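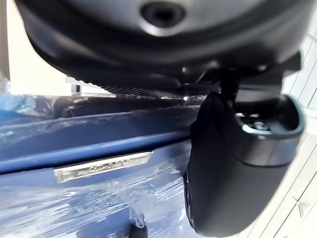 Service Desk > Packing and Dispatch > Automation > Closed tickets

Search My tickets Knowledge base Contact

Subject: Cell 2 stops when handling film-wrapped units
Site: Biltstead
Reported by: Crisanto Dimaculangan, shift lead
Priority: Medium

Wednesday, 6:40 a.m. - Reported. The robot stops with a grip fault on blue units wrapped in clear film. Unwrapped units run without a fault. Operators are clearing each stop by hand and have raised a concern that these stops count against their hourly figures.

8:15 a.m. - Petek support replied. Grip log requested and received. The finger registers contact on loose folds of film before it reaches the unit. Recommended a slower approach and a later contact check.

10:30 a.m. - Settings changed. Test run of 20 wrapped units completed with one fault. Operators asked that the nameplate be checked for marks after handling. No marks found.

1:05 p.m. - Staffing matter referred to the site manager. The two packers moved to wrapping when the cell was installed are now also attending to faults, a duty that does not appear in their role description. Interim decision: one trained operator per shift will be assigned to the cell, and fault time will be left out of individual figures.

3:50 p.m. - 700 units run since the change. Remaining faults are confined to units with film bunched at one end. Wrapping instruction to be revised with the packers present.

Status: Closed. Role descriptions to be reviewed in June under a separate ticket.

This site uses cookies to keep you signed in. Accept Manage settings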